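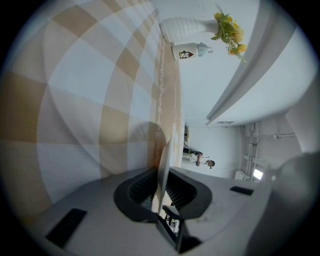 Checkered cloth, lace trim, yellow flowers

Firkholm Home Forum > Tables and Linens > Lace edge or plain?

lulby_lane
I've gone back and forth on this since April and I'd love some opinions from you kind people. The cloth is beige, tan and white checks with a lacy white trim, and I put the ribbed white vase on it with the yellow flowers (greens left in, they fill it out so nicely). My sister thinks the trim is fussy. I think it makes the whole table!

urnen5
Keep the lace, please. Checks on their own can look like a picnic, and the trim softens them. I'd move the little bottle with the cartoon face, though, it pulls my eye away from the flowers.

baertbaker
Sorry, I'm with your sister on this one. I had a lace edge for 4 years and it caught on every chair and every button in the house. Plain hem, wash it, done.

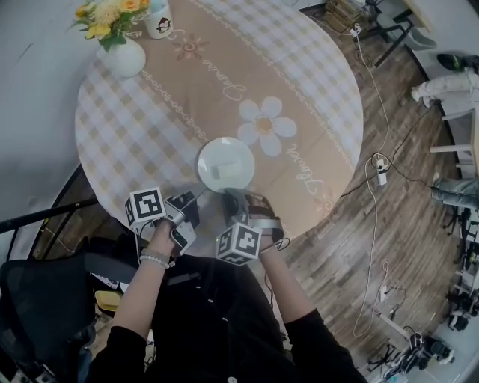

Last edited by lulby_lane in April, 2 edits

lulby_lane
From the top, the cloth on the round table. There's a big white daisy on it with a yellow center, and some cursive writing, one bit of which says "Flower," in case anybody wondered. I do like the round white plate near the edge.

baertbaker
Okay, the daisy is sweet, I'll give you that. Still no on the lace.

urnen5
And the penguin-ish cup behind the vase! That one can stay. I'd try the vase in the middle if you have people over, so everyone gets some of the yellow.

lulby_lane
Then I can't see who I'm talking to, ha. But I'll try it at supper and let you know.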